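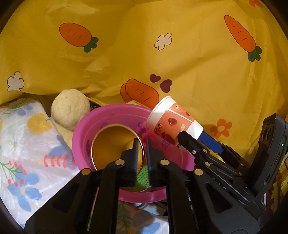

*Tidying odds and ends into the pink bowl, with the paper cup on its side just over it.*

## Can a machine do my chores yet? Your questions, answered

**Will a robot tidy my kitchen table this year?**

Probably not all of it, I'm afraid! We get asked this nearly every week at Clellent, and we do understand why. A tin, a paper cup and a fluffy trinket look like two minutes' work to you or me, but each one wants a different sort of grip, and crumpled cloth round about makes it harder to tell where one thing stops and the next begins.

**What can they manage, then?**

Picking up one firm object and putting it in a bowl or box is going rather well. In our Bevent trials we ran 749 pick-and-place attempts, mostly with tins and cups, and the arms were dependable so long as we kept to 10 objects or fewer.

**Why are paper cups such a bother?**

They squash. Hold one too lightly and it slips, too firmly and it folds - and you only find out which when you're halfway to the bowl.

**And laundry?**

Flat tea towels, yes, slowly. A fitted sheet, no (we can't always manage those ourselves).

**Is the shop floor any further along?**

It is, a bit. Packing benches like the one at our Dronard workshop see the same few items all day, and that suits a machine very nicely. Homes are much messier, bless them.

**When could I buy one?**

Our best guess for a simple table-clearing arm is around 6 years. The Daher model is for workshops only, and we aren't taking household orders for it.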